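The Jorstead Quote

The quote from Jorstead came in at 13 pages, and I read every one of them standing up, because Heriberto had borrowed my chair again.

I should say what I do. I'm the person who buys things. On paper I'm the operations coordinator, but what that means is that when an engineer wants something, he walks to my desk, looks sad, and waits. I've been doing this for eight years. Before that I bought linens for a hotel, and let me tell you, towels never came with an annual license.

"It's a good arm," Heriberto said from my chair. "It's a really good arm."

"It's a good arm that costs more than my house."

"Your house doesn't have force sensing."

Heriberto Ventura runs the picking cell. He's a big gentle guy who talks to the equipment the way my aunt talks to her tomatoes, and he had wanted a second arm since November. The first one we'd gotten used, from a place called Soria that went under and sold everything down to the coat hooks. We paid very little for it. Heriberto named it Skidum, after a dog he'd had as a kid, and then the name got onto the asset register and from there into the insurance paperwork, so now it's legally Skidum.

My job that week was to put together next year's plan for Apolinar Tovar, who owns the company and signs the checks. Apolinar likes a plan on one page. He likes it in big type. And he had already told me in the parking lot, with his car window half down, that he could see his way to one large item. One.

So I had the Jorstead arm on one side of the page, and on the other side I had everything else. Spare fingers for the gripper. Cables, because we went through cables like potato chips. A proper fixture for the bins, quoted by Takács at a price I thought was a typo until I called and a very polite woman read it back to me. New bins, too, at 137 dollars each.

"What's wrong with the bins we have?" I asked Heriberto.

"Nothing. They're ugly."

"Is ugly a line item?"

He thought about it for a while. "Could be," he said.

I've learned not to write a budget from my desk. You get it wrong that way, you end up buying the thing people talk about loudest. So on the last afternoon before the page was due I took my clipboard and my coffee and went down to the cell and sat on an upturned crate to watch the thing work. Heriberto pretended I wasn't there. He also combed his hair, I noticed.

The goal that day was 300 picks before we went home. Skidum would go in, come out, go in again, and every so often Heriberto would say "good boy" under his breath and then look over to see if I'd heard.
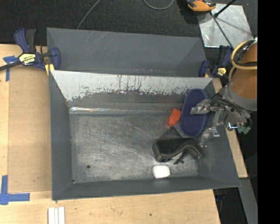 I had my pen out and I was adding up clamps. I don't know if you've ever priced a bar clamp, but it is the most soothing thing in the world after a morning with the Jorstead quote. You can hold the whole cost of it in your head! I wrote down clamps. I wrote down tape - blue, the good kind, a case of it. I wrote down bins and put a question mark, and then I looked at all those scratches for a minute and took the question mark off.

"You're not writing down the arm," Heriberto said.

"I'm getting to the arm."

"You're writing down tape."

"We need tape."

He came over and sat on the floor next to my crate, which took him a while, with his knees. He smelled like machine oil and peppermint. "If it was you," he said, "if it was your money."

I told him if it was my money I'd have a pool.

But I kept thinking about it. One large item, Apolinar had said, and I started wondering how large was large. I turned the page over and did it again from the other direction, with a lease this time, spread over three years, and Takács crossed out so hard the pen went through. It came close. It came to around 300 dollars over, and I knew where I could find that, there's a coffee service upstairs that only Apolinar uses.

"Heriberto," I said. "How does he feel about instant?"

4 comments | 21 shares

Contact | Copyright, all rights reserved | Back to top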